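**Packing chocolates with two arms: how much should I vary the layout?**

**Valquíria Honorato** — 8th October

Hello all, long-time reader, and I've finally got something worth asking about. We're collecting teleoperated examples for a chocolate packing policy, and I've reached the point where I'm second-guessing the whole plan, so please bear with me while I ramble a bit.

The task is simple enough to say out loud: take a chocolate off the patterned tray, put it in one of the white cups in the divided box, and carry on until all eight cups have one. Two arms, two leaders, one operator. We're recording in Skinaseo and training with Hagedorn on the machine down the hall. The target is 600 episodes and I've got 208 so far, of which I've thrown out 27 for dropped chocolates, tangled thinking, or (my favourite) sneezing while holding a leader arm.

My trouble is the layout. I've been nudging the box to a slightly different angle every few episodes, and I do the same with the flat plain tray in front of it. The cloths at the side get scrunched up fresh whenever I remember. My colleague reckons I should keep everything square and still until the policy can do the job once, and only then start moving things. I can see the sense in that, but I'd be gutted to record 600 tidy episodes and have to start over.

What would you do?

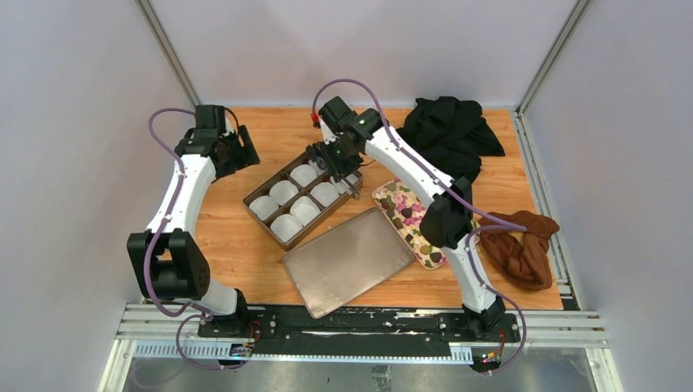 **Lesego Mofokeng**

I'm with your colleague, I'm afraid, at least for the first batch. We did the reverse on a jar-sorting job at Mokine last July and spent weeks not knowing whether the policy was bad or the data was just too thin for that much variety. Get 67 clean ones with the box in a single position, train on those, and see if it can fill even two cups. If it can't do that, more angles won't save you, and you've only spent an afternoon or two finding out.

The other thing I'd ask is what order you fill the cups in. If you go left to right one time and start from the middle the next, that's a much bigger muddle for the learner than a bit of rotation.

---

**plimden_bench**

Respectfully disagree with Lesego! Small position changes from day one, every time. A policy trained on one fixed box position learns to play back a path, and it'll look marvellous right up until someone bumps the bench. You then get a false sense that things are going well, and that's harder to shake than a poor result. Valquíria, what you're doing with the angles sounds right to me. I'd keep the range small and write down what it is.

I do agree about the order, though. Pick one and stick with it like glue.

---

**Lesego Mofokeng**

Playing back a path is fine for a first check, that's my whole point. It tells you the recording, the timestamps and the gripper signal all line up. I've seen a gripper channel lag behind the joints for an entire batch and it only showed up once we tried something dead simple. I wouldn't ship it, I'd just want to know.

---

**Valquíria Honorato**

Thank you both, this is so helpful — and Lesego, you've caught me out. I went back through the episodes over a cup of tea and my cup order is all over the shop. When I'm fresh I fill the back row first, and when I'm tired I go for whichever cup is nearest. I hadn't noticed at all.

So the new rule, written on a sticky note on my monitor, is back row left to right, then front row left to right. I'm also going to call an episode good only if the chocolate ends up inside its cup, though I'm not going to fuss about it being dead centre. Some of mine lean against the side and I think that's all right for now. Tell me if you think I'm being too soft!

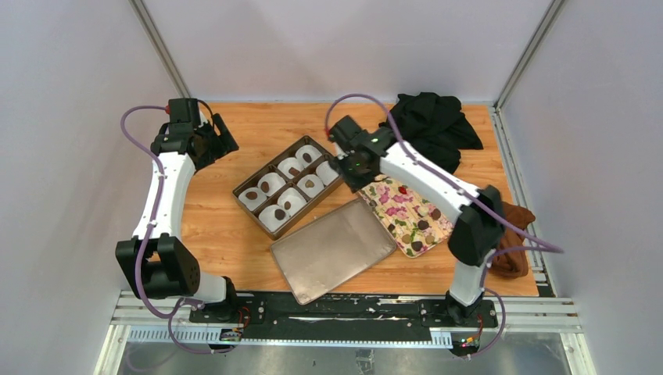

*Eight cups filled, five chocolates on the floral tray.*

---

**plimden_bench**

Not too soft. If you only keep the perfectly centred ones you'll lose half your data and the policy won't know what to do when one lands a bit crooked. I'd tag them, mind you: "centred" and "leaning" is plenty. You can filter later, but you can't go back and remember.

---

**Lesego Mofokeng**

Tagging is a good idea, no argument from me there. I'd be stricter on anything that moves a paper cup, because once those shift in the box the next placement gets harder and your operator starts compensating without realising. Keep those in a separate folder for now.

And are you using both arms within an episode? You mentioned two leaders but everything you've described sounds like a job for one.

---

**Valquíria Honorato**

Mostly the right one, yes. The left is meant to steady the box, but I've been lazy and left it hovering in a good many episodes. I suppose that needs a rule as well, doesn't it? I'll do the fixed-position batch first, no left arm, and the 67 clean ones can be their own set. Then it's back to moving the box about, with a note of the range as suggested. I'll post the Hagedorn results in this thread once it's trained, good or dreadful.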